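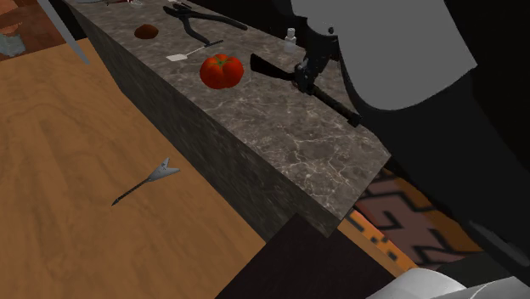

Carnet Wolby, atelier Hillov, juillet 2018

Reprise du bras après deux semaines sans y toucher. Le vrai est toujours démonté sur l'établi du fond : le coude attend ses roulements, commandés chez Lappalainen, et l'arbre de l'épaule est à refaire. En attendant je travaille la prise dans Sudumness, sur le plan de travail en marbre.

Point de départ : la prise de l'ustensile long à lame noire, celui dont le manche est brun foncé et noir. La pince arrive par le haut à droite et le contact est réglé vers le milieu de l'ustensile. J'avais d'abord mis le point de prise sur le manche, près du bout carré. Mauvais choix, la lame piquait du nez dès la levée et tout pivotait entre les doigts. Le centre de masse du modèle est plus près de la lame que je ne croyais. J'ai déplacé le repère et relancé.

Réglages du jour :

- pas de simulation divisé par deux, sinon les doigts vibrent au contact
- frottement des doigts remonté à la valeur d'avril
- vitesse d'approche réduite sur la fin de descente
- ouverture de pince limitée à 45 mm, c'est la butée mécanique du vrai bras
- 6 essais par position de départ, graine fixe

Log gardé : 3725 pas de simulation, sans interruption. Le couple au poignet reste sous la limite tout du long. Sur l'épaule c'est moins bon, il y a un pic au moment où l'avant-bras passe au-dessus du bord arrière. À revoir avec la masse réelle de l'avant-bras, celle du fichier date d'avant le changement de carter.

Collisions. La petite bouteille translucide est trop près du bord arrière pour une approche basse. Deux essais sur six la touchent avec le côté de la pince. Je ne la déplace pas. J'ai relevé le point de passage, l'arrivée est plus verticale et la pince passe sans contact. La tomate ne gêne pas tant qu'on lève avant de tourner. Si on tourne d'abord, la lame part dedans.

La pince noire à deux branches (l'outil à main, pas celle du robot) pose un autre problème. Son enveloppe de collision est convexe, donc l'espace entre les branches ouvertes est considéré comme plein. Tout ce qui s'en approche est refusé par le planificateur, y compris la petite spatule claire dont le manche arrive juste à côté. Il faut découper l'enveloppe en morceaux, un par branche et un pour la tête. Je l'ai fait à la main pour une branche, ça prend du temps mais ça se passe bien. Penser à renommer l'objet dans le fichier : avec deux « pince » dans les logs je me suis trompé de ligne deux fois.

La guitare miniature sur la surface en bois reste hors liste. Elle est chargée comme les autres mais je ne planifie rien de ce côté du bloc.

Côté matériel, carte de commande remontée et alimentée sur table, sans moteurs. Le codeur du poignet renvoie 384 impulsions par tour, conforme à la doc. L'ancien faisceau avait un fil coupé dans la gaine, juste au serre-câble. Refait avec une boucle plus large. Les deux autres serre-câbles sont à desserrer aussi, je ne l'ai pas encore fait.

Si quelqu'un reprend la carte : ne pas brancher les moteurs sur le connecteur de gauche, le brochage est inversé par rapport au schéma affiché au mur. J'ai corrigé le schéma dans le classeur mais pas celui du mur.

Reste à faire :

- [ ] enveloppe de collision de l'outil noir, deuxième branche et tête
- [ ] peser l'avant-bras avec le nouveau carter, mettre le fichier à jour
- [ ] relancer la série complète avec le point de passage relevé
- [ ] relancer Lappalainen pour les roulements du coude
- [ ] serre-câbles

Fichiers dans le dossier Wolby du disque commun, sous-dossier « prise_longue ». La version avec l'ancien point de prise est gardée à côté pour comparer les couples.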